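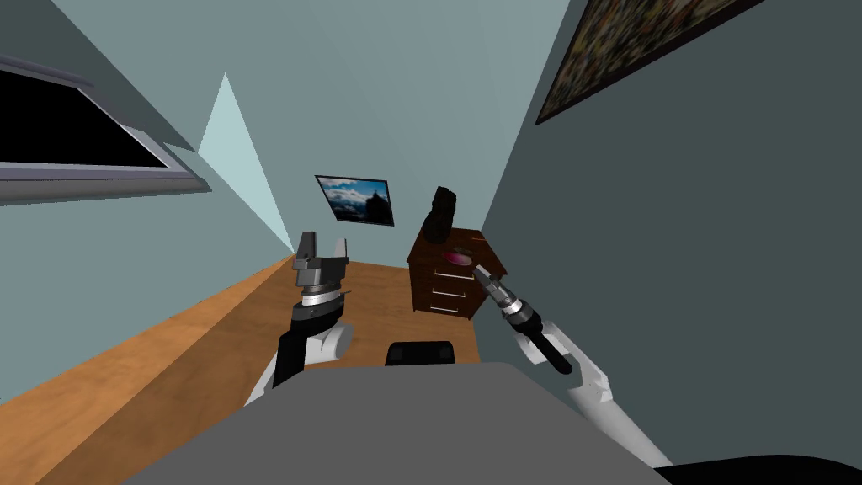

A reader signing as Ganel wrote in to ask why anyone would bother testing a chore robot when the sales clip shows it clearing a dresser in one go. Fair question, and my reply is that a clip is one go. Before you spend a cent, run your own test.

Step 1. Pick one dull job, such as moving a small dish off a dresser and putting it back.

Step 2. Write down what counts as a pass. Dropped is a fail. So is nudging whatever stands beside it.

Step 3. Run it 50 times in simulation, shifting the dish a little each time. Ask for the full log — the failures are the useful part. 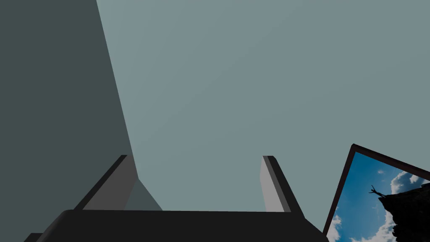
Step 4. Change the room. Move the furniture, dim the light, hang the pictures somewhere else. If the score falls apart, the machine has learned one room and you live in another.

Step 5. Only now ask for a trial on real hardware, at your place, with nobody from the company touching the controls.

Stirnard told me in April that its arm was "home ready". I asked for the log from step 3 and I'm still waiting. Until it comes, I'd keep doing the dusting by hand.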